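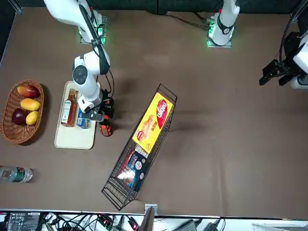
Two arms, one serving tray.

1/ Read the staff report on the Vollari rental proposal in Skindbridge so you don't have to. 386 units, one tower and a podium, on the old Cakard warehouse site. It goes to council Wednesday. Thread is on the financing and the affordability terms, which take up four pages out of a very long document.

2/ Basic structure: the proponent wants a low-cost construction loan that converts to long-term debt once the building is leased up. The city is not the lender. The city's part is a development charge deferral, a property tax phase-in and a waiver of the parkland cash-in-lieu on the affordable share.

3/ Coverage so far has called this a grant. It isn't one. A deferral is a loan of the charges with the interest rate set by bylaw. The waiver is a grant in all but name. The phase-in is somewhere between the two, depending on what you think the land would have been assessed at if it stayed a warehouse.

4/ The affordable share is 31 units. Out of 386. The report gives the number in a table on the second-last page of the appendix and does not give the percentage anywhere. It works out to 8 per cent.

5/ "Affordable" is defined in the report as rent at or below 30 per cent of median household income for the area. Note "household", and note "all households". That median includes homeowners, who earn more than renters pretty well everywhere in the country. Using the renter median gives you a much lower ceiling.

6/ Consequence: under the all-household definition, a unit can be certified affordable while renting at the same price as the unit beside it. I am not saying Vollari will do that. The definition allows it, and the agreement as drafted has no second test against average market rent.

7/ Unit mix. The 31 are described as "distributed through the building in general proportion to the overall mix". General proportion is not a defined term. The overall mix is heavy on studios and one-bedrooms. If you want family-sized units among the 31, you have to write a minimum into the agreement, and there isn't one.

8/ Term of affordability is nine years from first occupancy. From first occupancy, so lease-up time counts against the term. On a tower this size, the last of the 31 could be tenanted well after the clock has started.

9/ What happens at the end of the term is covered in one sentence: rents "may transition to market in accordance with applicable legislation". Whether that means on turnover or for sitting tenants depends on the province's rules for buildings of that age, and the report does not go into it.

10/ Fiifi Korletey made this point in his written submission (correspondence package, near the end) and asked for the term to run from the date each unit is first occupied. Staff response: "noted". His submission is short and worth reading in full. It also has the clearest explanation of the deferral I've seen.

11/ On the deferral. Charges would normally be due at building permit. Under the proposal they are due in annual instalments starting at occupancy. The roads and water projects those charges pay for do not move. The city has to carry the gap from reserves or borrow.

12/ The report says the impact on reserves is "manageable within existing forecasts". The forecast it cites was prepared before the Leka subdivision was delayed. Leka was supposed to contribute a large share of charges in the same period. I could not find an updated table.

13/ Someone will ask, so: yes, purpose-built rental is hard to finance right now. Construction costs are up, lenders want more equity, and a project that works on paper as condos often does not work as rental. I don't dispute the case for supporting it. The question in front of council is what the support buys.

14/ Parking. The ratio is well below the old bylaw minimum and most of the letters are about this. The site is a short walk from two frequent bus routes. Every level of underground adds cost that ends up in rent. I'd leave the ratio alone.

15/ Traffic study is fine. The counts were done in July, with schools out, and the consultant applied a seasonal factor. The factor is stated and sourced. The left turn onto the arterial fails in the afternoon peak with or without the tower.

16/ Amendments I'd like to see moved:
— renter median income in the definition, with a cap tied to average market rent
— term running per unit, from first occupancy of that unit
— a minimum number of two- and three-bedroom units in the affordable share
— annual reporting on rents, made public

17/ None of those change the building. The first one changes the revenue line on 31 units, and the proponent can show council the pro forma if it breaks the project. That has been done in closed session before.

18/ Enforcement, which I nearly skipped. The agreement is registered on title, good. The remedy for a breach is repayment of the waived amount, without interest. So the penalty for charging market rent is giving back the discount — and keeping the rent. That needs a fifth amendment.

19/ Delegation sign-up closes at noon the day before the meeting. Written comments are accepted until the item is called. Item is listed after the library lease, so expect it mid-evening.

20/ Correction to 8: the term is nine years from first occupancy of the building, "excluding commercial units". Ground-floor retail opening early would not start the clock. The rest stands.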